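Workshop notebook – play kitchen, second fit-out
Apr 16, 2018

Kerivmont kitchen is up on the white desk and mostly dressed. Notes below so that Yichen Zhong can set it out the same way when I am off.
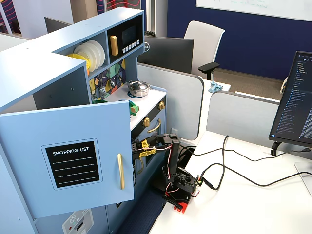
Layout as it stands

White plates on edge in the upper compartment, yellow one in front. Microwave in the cubby to the right of them. Grater and the other utensil on the backsplash hooks. Lidded pot on the blue burner ring. Keep the toy food to the front left of the counter, otherwise the pot has nowhere to go when it comes off the ring.

Plates lean if there are too few in the compartment. I tried a strip of felt along the bottom and took it out again, it made them harder to lift. May try a thin batten.

Doors and handles

Shopping list door swings freely and stays where it is put. The long gold handle on it had worked slack, so I took both screws out, put a drop of thread lock on each and refitted. Same for the oven door handle. Left the knobs alone. They turn with a bit of drag and I would like them to stay that way.

Lower cabinet handle is thin and bends if pulled from one end. Pull from the middle. Spare ordered from Pindeddale, part 1220, no delivery date yet.

Oven door: opened and closed it 165 times by hand this morning, tally on the back page. Hinge still quiet. Slight rub at the bottom corner from 20 or so onwards – no, checked the tally, from 20 exactly. Candle wax on the edge cured it. The November kitchen went at the left hinge well before 3000, so look at that side first.

Paint

Two chips in the pale blue, both low down. The Vemo sample pot is too green. Qin has a closer match on the shade card but only in gloss. Leave the chips for now.

Shopping list panel

Four lines, all blank. Chalk dust gets into the hinge, so use the chalk pen if anyone wants to write on it. Wipe with a barely damp cloth.

To do
– batten for the plate compartment
– chase part 1220
– wax the other lower door
– ask Yichen where the second box of toy food went

Recent entries
Left hinge, November kitchen
Felt, cork and rubber feet compared
Shade cards: pale blues
Drawer runners, small
Where the spare screws are kept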